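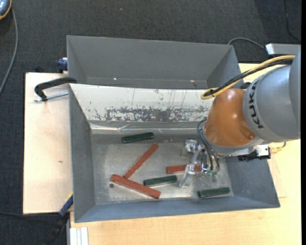 Ticket 348 – Skaton figure, left elbow won't hold a pose
Opened by: Benjie Tagle
Status: Closed

Hi all, hoping someone can help with my Skaton (the six-inch one from the Drelness range, April release). I got him out of the packet last night and he's gorgeous, the paint on the helmet is spot on, but the left elbow is so floppy he can't hold his own spear up! The right arm is fine. I've had him standing on the shelf for an hour and the forearm just sinks until the spear is pointing at his feet.

Tried so far:
Swapped the spear for the short sword. Same thing, only slower.
Pushed the elbow pin in with my thumb. It moved a tiny bit, then crept back out.
Swapped hands over in case it was the wrist. It wasn't.

Reply from Marites Talavera, Drelness customer care
Hello Benjie, sorry to hear that. Could you look inside the left forearm and tell me the batch number? It's very small, you may need a torch.

Benjie Tagle
Found it, 231. My eyes are not what they were. My Zonska figure is 124 and her elbows are lovely and stiff, if that helps.

Marites Talavera
Thank you, it does. We've had a few loose pins from 231. Please don't glue it – I can post you a new left forearm with the pin already fitted. Warm the old one in hot tap water for 5 minutes and it should pull straight off.

Benjie Tagle, 29th May
Part came this morning. The old arm took a fair bit of tugging (I did the water twice, the first lot had gone cold while I was hunting for a towel) but the new one clicked in and he's been holding the spear up since lunch. The silver on the new forearm is a shade darker than the old one, but I can live with that. Now to find him a spot next to Aquino. Thanks Marites, happy for you to close this!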